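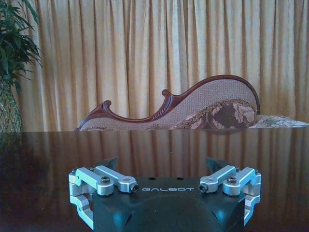

Idside Completes First Full Service of Residential Manipulation Cell at Heo

HEO, December 31, 2018 -- Idside announced today that it has completed the first full service and recalibration of the single-arm manipulation cell operated by Tranico at its Heo site. The cell has been returned to regular use under a new maintenance schedule agreed to by both companies.

The cell consists of one robot arm with a two-finger parallel gripper, a camera carried at the wrist, and a polished wood table in a furnished sitting room. Tranico uses it to develop handling routines for household objects. It was commissioned in March, and the gripper had logged 2,540 operating hours by the time Idside technicians began work.

"The arm itself was in good order," said Rin Nomura, field service manager at Idside. "Our attention went to the finger linkages and to the position of the camera. The two have to be treated together. A small change in either one moves the point at which the fingers are expected to meet."

Operators had reported that the gripper was closing slightly to the left of its target. Inspection traced the fault to wear in one pivot bushing on the left linkage, together with a camera bracket that had shifted since commissioning. Both pivot bushings on that side were replaced. The matching parts on the right were cleaned, measured and kept in service.

All linkage screws were then removed, cleaned of old thread compound and reinstalled with a torque driver. Technicians marked each screw head with a paint line so that operators can check for movement at the start of a shift without tools. The fingertip pads were changed as a pair.

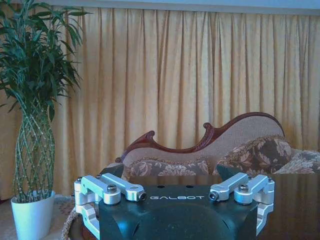
Wrist camera view over the gripper at the Heo cell, with both finger linkages visible.

Camera alignment was carried out in the sitting room itself, with the furniture in its normal position. The earlier calibration had been done on a workbench under even light. According to Idside, the polished tabletop reflects the curtains and upholstery behind it, and the previous exposure settings did not allow for this. New settings were recorded with the curtains closed, and a copy is now kept with the cell's service log.

The calibration procedure has also been shortened. Operators first confirm that both finger linkages appear evenly on either side of the gripper body in the camera view, then run a fixed sequence of open and close movements. If the fingertips stop more than 2 millimeters from the reference position, the cell is taken out of use and Idside is notified.

Before handover, the cell ran about 2,000 open and close movements without a load, followed by trials with everyday objects placed on the table. A plastic water bottle laid on its side was among the objects chosen. Its curved surface makes uneven finger contact easy to identify, and operators at Heo already use bottles in their daily work.
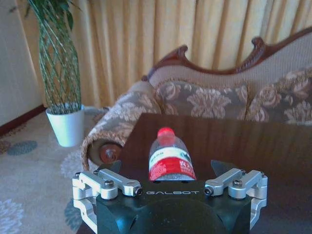

A water bottle with a red cap on the table at Heo, seen between the fingertips of the gripper.

"Our team needs to know that the machine they start in the morning is the same machine they shut down the night before," said Chrysoula Bakalis, site director for Tranico at Heo. "The paint marks and the written camera settings are simple measures, and we would have liked to have them from the first day."

Under the new schedule, Idside will inspect the linkages and bushings every 600 operating hours. Fingertip pads will be checked weekly by Tranico staff and replaced when the surface shows glazing or cuts. Cleaning of the gripper housing is limited to a dry lint-free cloth -- solvent wipes are no longer permitted near the pivots. Spare bushings, screws and one pair of pads will be held on site.

Sachiko Takeda has been named service coordinator for the account. Operator training on the revised start-of-shift check was led by Lajos Bakos and has been completed for all current staff at the site.

About Idside
Idside provides installation, calibration and maintenance services for robot arms and end effectors in research and light commercial settings.

Media contact
Kumiko Kinoshita, Communications Office, Idside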